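Noelia Garrido
Mar 19, 2025

ok so the Rutmont rec league thing. people keep asking me so im just gonna put it all in one place. thread

1/ background for anyone new. Rutmont has run a spring co-ed soccer league on the Kurdale fields forever. cheap, kinda sloppy, everybody's cousin plays. $28 a head last year

2/ in January the town said Kurdale is closed for drainage work. fine. the north end was a pond from October on, we all have the ruined socks

3/ what they did NOT say was where we go. "alternate arrangements to be announced." that was it. that was the whole email

4/ so Ruxandra Dumitrescu (coaches the under 10s, plays left back for us, badly, she knows) called the parks office. then called again. finally got told we could have Korletey Park, evenings only

5/ Korletey has lights on one side. ONE side. if you're the keeper at the dark end, good luck to you

6/ also parking. 13 spots and the dog people are there first
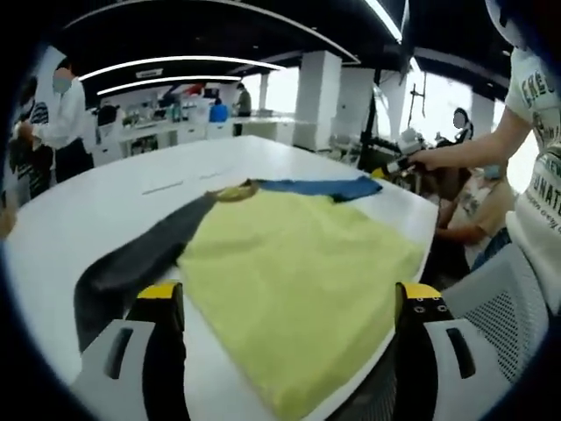
7/ anyway fees. new field permit for the season is $2,920. old one was way less, don't have the exact number in front of me, will dig up the receipt tonight

8/ before you ask, no, the town is not splitting it. I asked. the word they used was "regrettably"

9/ so the choice was raise the fee for everybody or find a sponsor. we went with sponsor. Kamero, the tile place out past the car wash, is covering half. thank you Kamero!! go buy a backsplash

10/ rest comes out of sign ups. which means the fee goes up a little this year. sorry. if that's a problem for you or your kid message me privately and we'll sort it, no big conversation about it

11/ schedule. games move to evenings, adults after the kids. two games a night max bc the lights shut off on a timer and the parks guy says he can't change the timer. can't or won't, unclear

12/ if your game runs long you finish in the dark or you shake hands. we tried finishing in the dark at the scrimmage. do not recomend

13/ rosters. returning teams keep their names. new teams pick something we can say in front of eight year olds. looking at you, guys from the brewery

14/ we still need refs. you get paid, not a lot. you don't need to know offside that well, half the league doesn't. you do need to own a whistle

15/ and somebody with a truck. the goals are still locked up at Kurdale and have to get across town before the first game. small goals come apart, big ones sort of do

16/ someone asked about going back to Kurdale next year. the plan says fields reopen after the grass takes. no date. Ruxandra asked for one in writing and got sent a map of a pipe

17/ the pipe map is pretty detailed tbh

18/ there's a parks meeting next month and public comment is at the start so you don't have to sit thru the whole thing. I want a few people there to bring up the lights. keep it short, be nice, say which team you're on

19/ sign up form is the same link as last year. if it tells you the league is full it's lying, refresh

20/ think thats it. will add the fee number when I find that receipt. gotta go get my kid

21/ oh and shin guards. wear them. adults too. Marked it on the form this time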